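Week 7: When the arm shows up at work

Okay, picking up where we stopped. We were on Rukska, the parts warehouse with 158 people on the floor, and what happened on the packing line once the first arms went in. You'll remember the managers talked about speed. When I visited, the packers talked about breaks! They used to chat across the bench while they filled trays, and now the bench has an arm in the middle of it and the person you liked talking to is on another shift.

So, three things changed there, and I'd like you to look for them in the Drevari reading too. Who decides the pace. Who gets called when a part slips. And what counts as skill – the old hands at Rukska could feel a bad part with a thumb, and for two months there was no place on the form to write that down.

The pay question is messier. Drevari moved 32 people into "cell operator" jobs (new title, same hourly rate), and I think they were right to be annoyed. Bring your own view on this one, please.

For the planning exercise, work from the simulated room below. Pick the white arm and its gripper over the little wooden block, then write down every job a person would still do around it – setting up, checking, clearing, fixing, explaining it to the new hire. 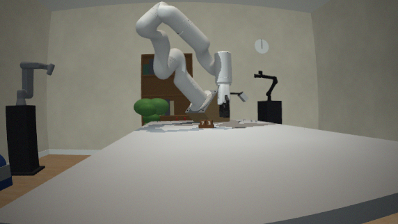
Wellington Brandão
Lecturer, Work and Technology

Keep your list to one page and bring it on paper. If you get stuck, reread the Nieto interview, mainly the part where she describes her first day alone with the cell. Ellov chapter 2 is optional, but it's short and I like it a lot.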